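Skurport Reading Cradle for Manuscripts and Early Printed Books

Home / For reading rooms / Cradles and supports / Skurport

Price: 930 euros, without tax and delivery
Availability: made to order
Maker: Vukadinović workshop

The Skurport is an adjustable cradle for scholars and reading rooms who work with old bound books. It holds the book open at the angle which the binding permits, and it keeps this angle for as long as the reader needs it. The two wings move independently from each other. At the beginning of a thick codex the left wing can lie almost flat while the right wing stands higher, and when the reader comes to the middle, both can be brought to the same level without taking the book away.

We began to build cradles after many conversations with people who edit texts. An editor who compares one manuscript against a printed edition does not turn the pages quickly. She can stay on one opening for a whole morning, looking at an abbreviation, going to the dictionary, returning to the same line. Foam wedges are good for a short visit, but they become compressed and start to slide, and then the reader begins to hold the book with the hand. The Skurport was drawn for this slow kind of work.

How it is built

The base and the wings are of beech, finished with water-based varnish. The wings are connected to the base by two long hinges, and each wing has its own brake with a wooden knob on the outer side. The knob can be turned with gloves, although most of our customers now handle paper and parchment with clean bare hands. Between the wings is a channel for the spine. The channel can be made narrower or wider while the cradle is empty, and it should not be changed under a book.

The wings are covered with Cemumora, a gray undyed felt which we cut ourselves. The covers are attached with cotton tapes, so they can be removed and washed. We deliver the cradle with one pair of covers on it and one pair in a paper bag for replacement.
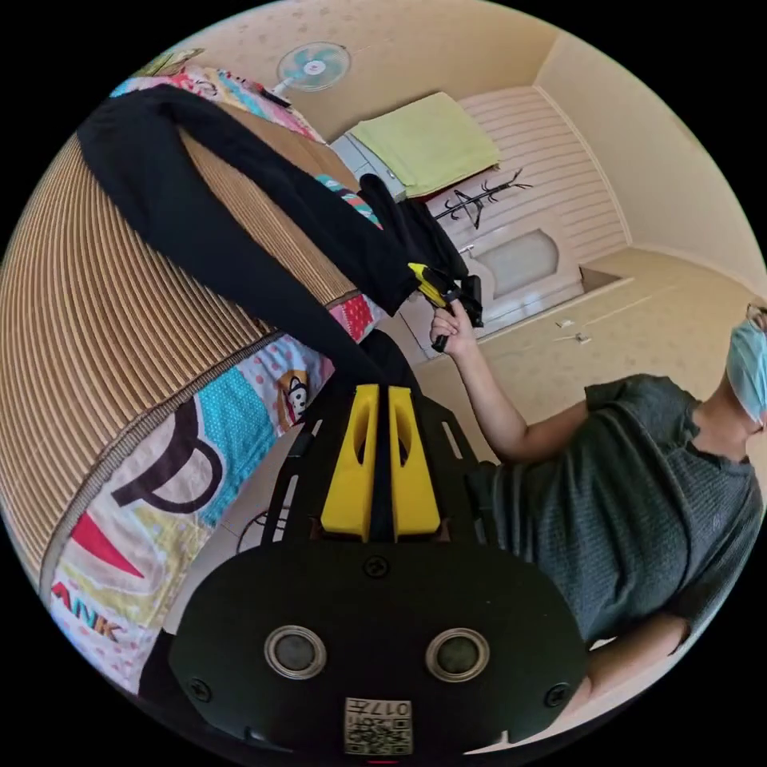

With regard to noise, we made several changes in the present version. The earlier brake gave a click at every step, and in a quiet room it was heard by all the tables. The new brake has no steps. It is pressed by a leather disk, and it needs a quarter turn to release and a quarter turn to close. Please do not put oil on the leather. If after some years the brake becomes weak, the disk can be changed with a simple screwdriver, and we send new disks free of charge to the first owner.

Technical data

Opened width: 69 cm
Maximum load: 27 kg
Sizes of spine channel: 3
Wood: beech
Covers: Cemumora felt, gray, washable at low temperature
Brake: leather disk, without steps
Color of base: natural or black stain
Delivered with: second pair of covers, two weight cords, printed instructions

The maximum load is given for a book which lies in the center of the channel. For choir books and atlases of unusual size, please write to us before ordering, and tell us the height, the thickness and if possible the condition of the joints.

For which books it is suitable

The cradle was tested with parchment codices, with early printed editions in folio and quarto, and with nineteenth-century school editions whose glue has become hard. These last ones are sometimes more difficult than the medieval books. A school Sophocles printed on poor paper can break in the spine if it is opened a little too far, and it is exactly the kind of book which a historian of education or of theater will want to read from the first page to the last, with all pencil notes from the students.

It is less suitable for very small books. A prayer book that fits in a pocket will lie too deep in the channel even at the narrowest position. For such formats the weight cords and a small cushion are enough.
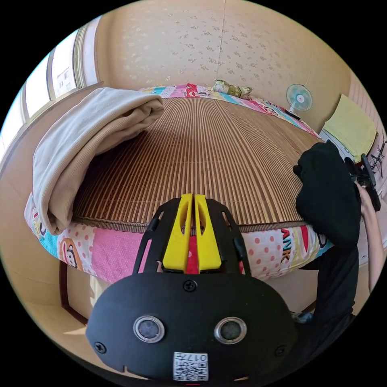
The cradle can also be used for loose leaves, if a sheet of stiff board is laid across both wings. Some readers prefer this for papyri in glass, as the light of the window then falls at a better angle on the fibers. We do not sell the board, but any supplier of conservation materials has it.

What our customers write

"I used the Skurport for a whole winter, from December until the last collation was finished. The scribe of my manuscript wrote deep into the gutter, and in the old supports I could never see the ends of the lines. Now I set the right wing lower and read them without a mirror. My only wish is a carrying handle."
Ruairi Galbraith, editor of late Greek commentaries

"In our reading room in Altcombe the cradles are on the tables every day. New readers understand the knobs after one short explanation. The felt takes some dust from leather bindings with red rot, so we wash the covers more often than the instructions say."
Blagoje Tomić, reading room supervisor

About the handle we have received the same wish from other people too. It is in preparation, and it will be possible to add it to cradles that are already delivered.

Use and care

Open the cradle on a stable table and set both wings to a steep position first. Put the closed book with the spine in the channel, open it near the middle, and then lower the wings slowly until the boards are resting on the felt. Close the brakes. When you turn to another part of the book, support the pages with one hand before you release the brake on the other side.

Wipe the wood with a dry cloth. A slightly damp cloth is permitted on the base only. Do not leave the cradle in direct sun or near a radiator, because beech moves with the climate and the hinges may become stiff. When it is not in use, the wings can be folded together and the cradle can stand upright on a shelf.

Inventory numbers and marking

Institutions who order several cradles usually want to mark them, and we can do this in the workshop before the varnish. The number is burned into the underside of the base, small, in figures or in letters. If you prefer to mark the cradles yourself, use a label and place it on the back of the base, never on the wings or under the felt. On the base with black stain a white label is the easiest to find. The small one on the black housing in the photo, with its QR code and the number 017, shows well how clear such a contrast is. Please think also about the direction in which the label will be read: if the supervisor checks the cradles from the opposite side of the table, a label that is correct for the reader will stand upside down for him.

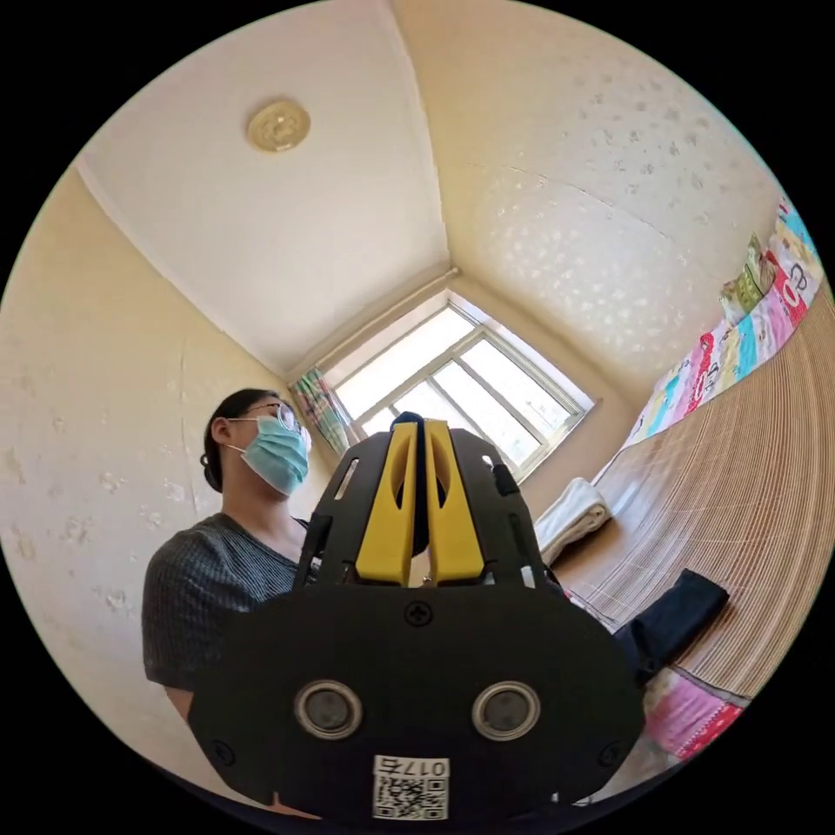
Ordering is done by e-mail or by letter. Please write which channel size you need as the standard position, which color of base, and how many cradles should be marked. Numbers are best kept short, with the zeros in front, as in 017 on the white label, so that a list of all equipment remains in the correct order when it is sorted on a computer. We confirm every order in writing and start the work after the confirmation is returned. For universities and libraries we can issue the invoice in advance if the budget year requires it.

Delivery and return

The cradle travels in a wooden case that we take back if you wish. The case is also practical for exhibitions and for loans between institutions, therefore many customers keep it. On arrival, please let the closed case stand in the room overnight before you open it, above all in the cold months.

If the cradle does not fit your collection, you can return it within one month in clean condition. The transport back is paid by the customer. Cradles with burned numbers can be repaired by us at any time, but they cannot be returned.

Spare parts

Cemumora covers, one pair
Leather disks for the brake, set for both wings
Weight cords, short or long
Wooden knob, natural or black
Hinge with screws

Prices for the spare parts are sent on request. When you write, please mention the year of delivery, as the knobs of the earlier version have another thread.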